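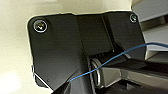 Arnotard 机械臂制作相册

更新于 2022年5月16日

Arnotard 是我们在 Grevdale 共用工坊里做的一台单臂机器人，七个关节，末端一个夹爪，腕部一个小相机。臂展 565 毫米，不含夹爪，整臂称重 2814 克，不含底座和电源。结构由我负责，控制程序由 Saoirse Duggan 负责。这一页放装配后期和试运行时的内容，图纸和零件表在另外的页面。

腕部与夹爪

夹爪底子是 Garnetti 的套件，原装的连杆留着，安装板重画过两次。第一版的相机座太高，夹爪张到最大时会挡住指尖，标定也做不准。第二版把相机往后挪，连杆让出了位置，指尖从张开到闭合一直能看到。

固定螺丝一开始用的是沉头，拆装几次以后孔口有点毛，后来全换成圆柱头，涂中强度螺纹胶。想照着做的人请注意，胶不要涂到铰链轴上，我们为此清洗过一次，花了一个下午。

蓝色的线从夹爪前面过，目前只在腕部后方固定了一处。手腕转到极限时线会绷紧，所以程序里把第七关节的行程收小了一些。走线槽已经画好，还没打印。

关节

七个关节的电机都从 Dobre 买。第二关节负载最大，加了一级减速，外壳也比别的厚。其余关节用同一种壳体，方便互换备件。第四关节的编码器线接触不良，查了两个晚上，最后发现是插头压接没压到位，重新压过就正常了。

调试顺序是先单关节，再两两联动，最后整臂。Saoirse 给每个关节都写了一个慢速扫描程序，记录电流曲线，装配有偏斜的话曲线上会出现明显的尖峰。第三关节就是这样查出轴承座没有压平的。

小厨房

试运行放在工坊的小厨房。墙面、台面和柜门都是白的，上柜是黑色竖拉手，水槽是不锈钢的。白杯子放在白台面上，分割算法最容易在这里出错，透明玻璃杯更难。我们没有为测试专门布置台面，平时怎么放就怎么测，水槽里的碗和杯子、叠着的白毛巾都算在内。

目前列入测试的动作有这几项：
拿起杯子，放到台面另一处
从水槽里取出杯子
拉开抽屉
移动毛巾

杯子放到台面另一处这一项比较稳定。水槽里取杯还不行，反光太强，深度图在金属面上缺一大块，夹爪容易碰到槽底。抽屉的横拉手位置偏低，手臂要弯得很深才够得到，底座可能得换一个矮一点的。毛巾还没开始做。
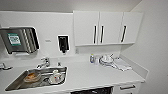 金属水槽反光造成的深度缺失怎么处理？

我们先把曝光固定在较低的值，再用腕部相机从两个角度各取一次深度，合并以后缺口会小很多。剩下的缺口按水槽底面的平面方程补齐，补出来的区域只用来避碰，不参与抓取点计算。水槽的位置需要事先量好，写进配置文件。

后面要做的

走线槽打印出来以后先装上跑一周，再决定要不要放开第七关节的行程。指垫现在是硅胶片，抓玻璃时偶尔打滑，打算换一种带纹理的试试。矮底座的铝板已经下料，孔还没钻。

八月工坊要腾出几天检修电路，那段时间手臂会收起来，相册也不更新。

图纸欢迎拿去改，改了夹爪安装板的话请把孔位尺寸发给我们一份。留言写在工坊的公共留言页，注明 Arnotard，我和 Saoirse 都会看。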